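Facilities > Stonholm Building > Inspections > Second floor

Print this page | E-mail this page

Second floor walk-through, Stonholm Building
Inspected 4th July by Evander Mowat
34 items on the standard form. Items marked OK with no comment are left off this page. The full form is in the binder at the front desk.

Ratings: OK / FIX / ASK (could not be settled on the day)

EXITS AND STAIRS

1. Exit routes clear - OK
Clear today. They were also marked clear last time, and two days later I climbed over a stack of flattened cartons to reach the east stair. A clear hallway on inspection day tells us people read the inspection notice. I would like the next one done without a notice.

2. Exit signs lit - FIX
The sign over the east stair flickers. The log says "bulb replaced." If so, the bulb was never the problem, and somebody should look at the fitting.

3. Stair doors close and latch by themselves - FIX
West door fine. East door stops a hand's width short of the frame unless you push it. I was told it "usually" closes. A fire door that usually closes gets a FIX from me.

4. Handrails firm - OK
One loose bracket on the lower flight, tightened while I was there. Please check it again before anyone calls it repaired. The screw did not feel like it was biting on much.

FIRE EQUIPMENT

7. Extinguishers in place, tagged and in date - ASK
All in place. Tag 827, by the copy room, has initials for every month including one in which the floor was closed for painting. Either someone came in specially to look at a gauge or the tag was filled in at one sitting. The needle is in the green. I have asked Zedia for their own service record and will believe that over the tag.

8. Pull stations visible - FIX
The one outside the lunchroom is behind a coat rack again. Move the rack to the other wall and leave it there.

9. Smoke detectors uncovered - OK
No tape or plastic left from the painting. I looked at each one with a flashlight.

10. Sprinkler clearance - FIX
Boxes in the supply closet are stacked nearly to the ceiling. The closet has a printed sign about this, partly hidden by the boxes.

ELECTRICAL AND CORDS

12. Cords and plugs undamaged - FIX
This item always comes back OK, and I doubt anyone has been doing more than glancing under the desks. To do it properly you have to run your eye down the whole cord and look hard at the last few inches, where it meets the plug. That is where the jacket pulls back and where people wrap tape. One desk lamp had tape. I took it out of use and it should be thrown away, tape and all.

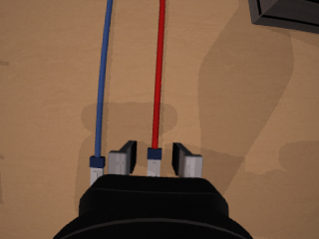
Item 12: cable ends. The blue cable runs into a short dark collar, then a pale plug.

13. Power strips not chained together - FIX
Two cases, both in the corner office. The explanation was that the second strip "only does the chargers." That was also the explanation in the spring.

14. Space heaters - ASK
None seen. It is summer, so I would not expect to see any. Ask again when it gets cold, and look in the bottom drawers.

15. Electrical panel access - FIX
The marked area in front of the panel is holding a floor fan and a rolled-up banner. The panel schedule inside the door is typed and neat and appears to describe the floor before the walls were moved. I tried one breaker with permission and it turned off a different room from the one listed.

FLOORS AND STORAGE

18. Carpet and tile edges - OK
The lifted tile by the sink has been glued.

19. Wet floor procedure - ASK
Hutapea has sent over a written procedure for the cleaning crew. It reads well. It calls for signs at both ends of the hall, and the janitor's closet contains one sign. I would like to know where the other one is before this gets a rating.

20. Shelving anchored - FIX
The tall Widstead unit in the file room rocks when you pull on it. Its posted limit is 400 pounds a shelf. I have no scale and neither does anyone else on the floor, so "within limit" on the last form was a guess. Anchor the unit, then move the heavy binders to the bottom.

21. Step stool condition - OK
Good feet, no cracks. People still stand on the rolling chairs.

FIRST AID

24. Kit stocked - FIX
Up to 10 items past date, depending on how you read the smudged ones. Burn cream and eye wash are the two that matter. Replace the contents and stop topping it up from the old box.

25. Emergency numbers posted - FIX
The list by the phone has an extension that rings in an empty office. I let it ring for a full minute.

COMMENTS FROM THE FLOOR

"The east door has been reported before." I found one report, with no follow-up written under it.

"Can we keep the coat rack if we move it a little?" No.

"Last inspection we had only three fixes." I have read that form. The same pen ticked the whole page, including the row for the elevator pit, which needs a key the inspector did not sign out.

Items 3, 7 and 15 need a name against them this week. I will come back for those without sending a notice.

E. Mowat

Contact Facilities | Copyright Stonholm Building Management | Back to top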